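Ticket 624: Label printer at packing desk drops off the network
Opened by: Elaine Arruda
Assigned to: Ramil Fajardo
Status: Open (was Closed, reopened by requester)
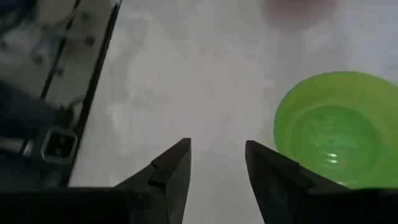
Elaine Arruda, 8:10
Third time this month. The Jivton label printer goes offline partway through the morning batch. Queue says "sending," then "error," then nothing. Turning it off and on brings it back. Please don't close this one with "restarted, working now" like the last two. I can restart a printer by myself.

Ramil Fajardo, 8:45
Understood. Is it every batch or only the big ones? And is anybody printing to it from the front office at the same time?

Elaine Arruda, 9:02
We run 80 labels at a time and 300 on a heavy day. It has died on both. Front office says they don't use it, but they also said that about the scanner.

Ramil Fajardo, 9:30
Called Voritz support. They want us to update the driver. Installed the new one on the packing desk PC. Test page came out fine.

Elaine Arruda, 9:41
A test page has never once failed. I don't see what it proves.

Ramil Fajardo, 11:15
Fair. Ran a batch of 80 with the new driver, all printed. Leaving ticket open until tomorrow.

Elaine Arruda, 7:55
Offline again at 7:50 with 22 labels done. So much for the driver.

Simone Tavares, 8:20
Jumping in from networking. The printer has been getting its address automatically. The lease is short and the router log has it picking up a new address at 7:49. The PC keeps sending to the old one. I have reserved a fixed address for it. That should be the end of this.

Elaine Arruda, 8:26
Then why did it die twice on Sunday within ten minutes? Does the address change that often?

Simone Tavares, 8:40
No, it shouldn't. I only have the log from last night on, so I can't say what happened on Sunday.

Ramil Fajardo, 10:05
Closing. Fixed address in place, two batches completed.

Elaine Arruda, 13:30
Reopening. Offline at 13:22. Same address as this morning, I checked the settings sheet before I touched anything. PC couldn't ping it. The little light by the network socket was off, and I would like somebody to explain how an address problem turns off a light.

Simone Tavares, 13:48
It doesn't. Light off means no link, so cable, wall port, switch port or the card in the printer. The address change was real but it looks like a separate problem.

Ramil Fajardo, 14:35
Swapped the patch cable for a new one. The old one had a broken clip and slid out of the socket with hardly any pull. Link light is on. Voritz now say it may be the power saving setting, which they did not bring up on the first call. Turned that off too.

Elaine Arruda, 14:42
So we changed two things at once and if it works we won't know which.

Ramil Fajardo, 14:50
Correct. I can turn power saving back on after a clean week if you want to find out.

Elaine Arruda, 14:53
I do not want to find out. But write both down.

Ramil Fajardo, 15:10
Changes so far: driver updated, address reserved, patch cable replaced, power saving off. Old cable is in the bin, please don't put it back in the drawer. Next step if the link drops again: move to the other wall port, then ask Voritz for a replacement network card.

Elaine Arruda, 16:20
Ran 300 without a stop. I'm keeping this open until we get past 1,000.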